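Flultora folding side table: a few months in

I bought the Flultora because my old coffee table was eating the whole living room, and because it was on sale at Koutsoukos for less than I'd spend on a decent pair of shoes. I'd been going back and forth between this one and the Trotura, which has a drawer. I still think about that drawer.

Putting it together

Four legs, a top, a bag of screws and one sheet of drawings. I started on a Saturday after lunch and was done before my coffee got cold (okay, lukewarm). One of the leg brackets didn't want to line up, so I loosened the other three, wiggled everything and tightened it all again. It's been fine ever since!

Living with it

It's light enough to carry with one hand, so it wanders all over the apartment – next to the couch at night, by the window on weekends. It does wobble on carpet. On a hard floor it's steady, and I've had a full pot of soup on there without worrying.

The finish

I went for matte and I'm so glad I did. A shiny top looks great in the store, but put it under a lamp and you get those white streaks, and they drive me nuts when I'm trying to do a puzzle or build something with my bricks. Darker wood-grain tops seem to be the worst for it.

Glossy wood grain with a big gray baseplate on it:
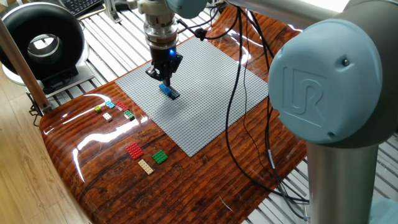
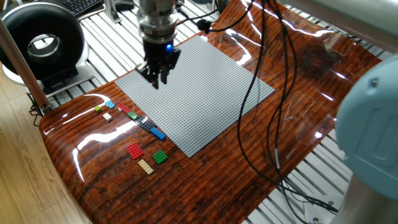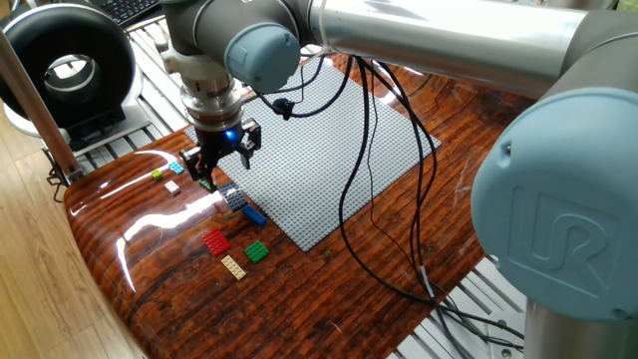

Cleaning

A damp cloth takes care of nearly everything. I left a ring from a glass of red wine overnight and had to go at it with a little dish soap, but it came out. Turmeric is another story, and I have a faint yellow spot near one corner to prove it. I keep a coaster over that.

How it compares

My sister has the Broslow, the heavier one with the lower shelf. It's sturdier, no question, and if you never move your table I'd get that instead. I move mine constantly, so the Flultora stays. I'd buy it again, though I'd check those brackets before tightening anything.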